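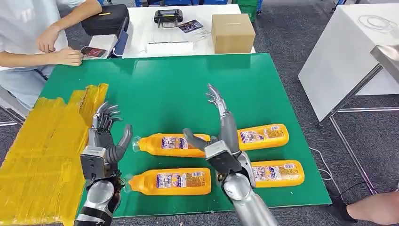

Household Plastics Collection -- Frequently Asked Questions

Last updated 5 May 2020

Who can use the collection?

Any household inside the town limits of Erkitura, including apartments in buildings with fewer than 80 units. Larger buildings have their own contract with a private hauler, and residents there should ask the building office. Businesses are covered on a separate page.

Do I have to sign up?

No. If you pay the town refuse fee, you already have the service. New residents get a bin within 2 weeks of opening a water account.

What plastics do you take?

Bottles, jugs, tubs and jars from the kitchen, bathroom and laundry room. Look for the number stamped on the base. We take 1, 2 and 5. We do not take 3, 4, 6 or 7 in the curbside bin.

Should I leave the caps on?

Yes. Screw them back on before the bottle goes in the bin. Loose caps fall through the screens at the sorting plant and end up as trash. This is a change from the old rule, and some older bins still have the old sticker on the lid. Please ignore the sticker.

Do labels have to come off?

No. Paper labels and plastic sleeves are both removed at the plant.

What about pill bottles?

Take the pills out first. Leftover medicine goes to the drop box at the Engelhardt Street pharmacy and never in the recycling or down the drain. Empty pill bottles can go in the bin if they are a number we take and are bigger than a tennis ball. Smaller ones slip through the same screens as loose caps, so put those in the trash. Black out your name and prescription number if you want to keep them private.

How clean is clean enough?

A quick rinse is fine. Peanut butter jars and salad dressing bottles need a little more work -- fill them partway with warm water, close them and shake. Motor oil and pesticide bottles are never accepted, even rinsed.

Should I crush bottles?

Leave them as they are. The plant sorts partly by shape, and flat bottles can get mixed in with the paper.

Can I put everything in a bag?

No. Plastic bags wrap around the moving parts and the line has to be stopped to cut them out. Tip everything into the bin loose. Clean bags can go back to most grocery stores.

Where does it all go?

Our trucks take it to the transfer station on Trondura Road. From there it goes by trailer to the sorting plant in Drirnedia, where it is baled and sold. The price of bales changes from month to month, and the income is used to hold down the refuse fee.

My bin was not emptied. Why?

Check for a tag on the handle. The usual reasons are bags, food or a bin set out after 6 a.m. If there is no tag, call the office before noon the next day and we will send a truck back.

Are pickups still running?

Yes, on the normal schedule. The drop-off counter at the transfer station closed in April and has not reopened. Bulky items and replacement bins are by phone appointment only for now.

Can I get a second bin?

Yes, for a yearly charge added to your bill. Ask for form 1000 at the refuse office or have it mailed to you.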